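Folded card keeps springing open, what am I doing wrong?

Posted in Paper & Card Crafts

I'm making place cards for my sister's do in April and I've fallen at the first hurdle. They're just plain orange card folded lengthways so they stand up like a little tent. I fold one, put it down, and by the time I've done the next it has opened itself out nearly flat again. The ones that do stay up have a fuzzy, crackly fold that looks like I sat on them.

I've got 30 to do and a pack of 100 sheets, so there's room for a few more disasters, but not endless ones. Is it the card or is it me? I haven't got any special tools and I'd like to keep it that way if I can.

mollitrundle

I had just this with a batch of invitations. Use thinner card! Or put them under a heavy book overnight, that's all I did.

Sent from my phone

pegandpaste

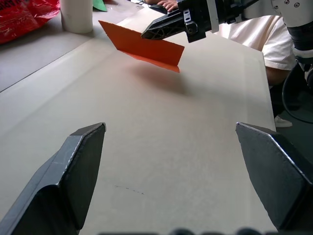 Azra Obradović

Orange card folded the long way, I know it well! A long fold is always harder than a short one because there's more of it to wander off line, and a shallow crease won't hold whatever you do to it afterwards. The book trick does help, but only if the crease was decent to start with.

First thing, find the grain. Bend the sheet gently in half one way without creasing it, then the other way. One will feel springy and the other will give in easily. You want your fold to run the easy way. If your pack is cut so the grain goes against you, turn your template round and lose a bit of card at the edges. I did a whole set against the grain once, for a friend's Hokadik evening, and they were all lying down before the soup came out.

Then score it. You said no special tools and you don't need any, an empty biro and a ruler will do. Put something with a bit of give underneath, such as a sheet of cardboard or a few layers of newspaper, and draw the biro down the line twice, pressing firmly. Fold AWAY from the groove, so the dent ends up on the outside (everyone does it the other way first, me included). 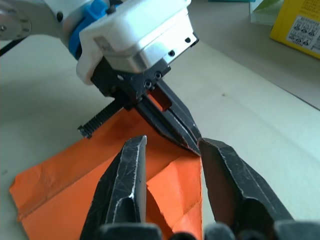

If you've got a sheet that has already been folded in the wrong place, don't try to flatten it and start over. Orange is a swine for showing old creases, they catch the light however hard you press. I cut mine up for gift tags, or keep them for testing the score on.

Once it's folded, run the back of a spoon along it with a bit of scrap paper in between, or you'll get a shiny stripe. Then leave it folded shut for a while. I do mine in a pile with a bread board on top and go and have my tea.

I use the Kouris card if I can get it, the Urum one always cracks on me, but other people get on fine with it.

Azra

mollitrundle

It was the grain! I'd been folding every single one the stubborn way. Tried the biro on four and they're still standing on the windowsill. Going to do the rest tonight. Does it matter if I write the names on before or after folding?

Azra Obradović

Before, while it's flat. And pencil them in first if your spelling is anything like mine.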